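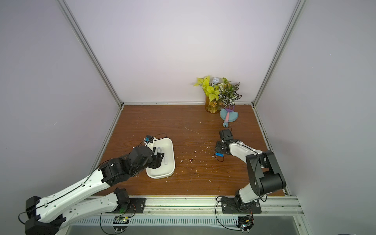
Both arms out at the tidy-up table, Thursday club

10/6/22

Home late and my brain is still buzzing, so I'm getting this down before I lose it. Long day! Chem lab ran over, I ate a granola bar for dinner, and then I basically jogged to Mallside to make it to club on time (I didn't, but everyone else was late too, so it doesn't count).

We're still on the tidy-up task for the Arkthorpe challenge. Small stuff goes in the tray, and the arms have to share the work. On paper it sounds like something a toddler could do. Then you sit down to drive two arms at once and your left hand forgets it belongs to you. I kept moving the wrong one for the first ten minutes and said some words I'm not proud of.

Oluwatosin was running the session and she's so much calmer than me. She has this way of going quiet and just waiting while you panic, and then she says "okay, back up a little" and you do, and it's fine. She wants us at 500 good runs before the first check-in. We have 52. I wrote 52 on the whiteboard in big fat numbers so it would look like more.

I did 10 in a row tonight that she let me keep, which is my best so far. The ones she threw out were all the same problem, me rushing the gripper down at the end. I get excited when it's nearly over! She told me to count to three in my head before I go for the tray, and that helped a lot, although now I'm counting to three before I do everything, including opening the fridge.

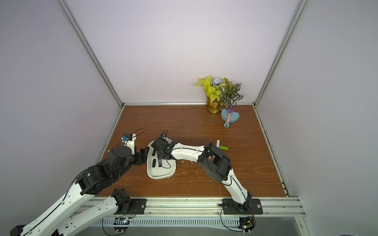
Anyway, the thing I really want to remember is the argument over who goes first. Half the group thinks the right arm should always be the one going into the tray and the left should hang back close by and only help if it's needed. The other half (me, loudly) thinks it should be whichever arm is closer. We went back and forth on it until the snacks were gone. Oluwatosin said to run it both ways for a week and look at the numbers, and I can't really argue with that, but I'm going to be so annoying if I'm right.

Also the flowers. I love the flowers. I don't care that the pale blue rose is fake, it makes the whole table look like somebody's kitchen and I drive better when there's something nice in the corner. I asked if the marker could be a permanent part of the task too, the green one, and got a "maybe." I'll take a maybe.

Stidier has seven people on their team this year, I heard, and they've already picked a name for their setup. We don't have a name. I put Chaiyaporn on the list and so far it has one vote – mine. The real thing isn't until February, so there's time to win people over.

Things to do before next week: finish the lab write-up, email back about the Saturday slot, wash the club hoodie, look up how to label the runs so I stop mixing up good and almost good. My wrists are sore and I still smell like barbecue chips. Bed.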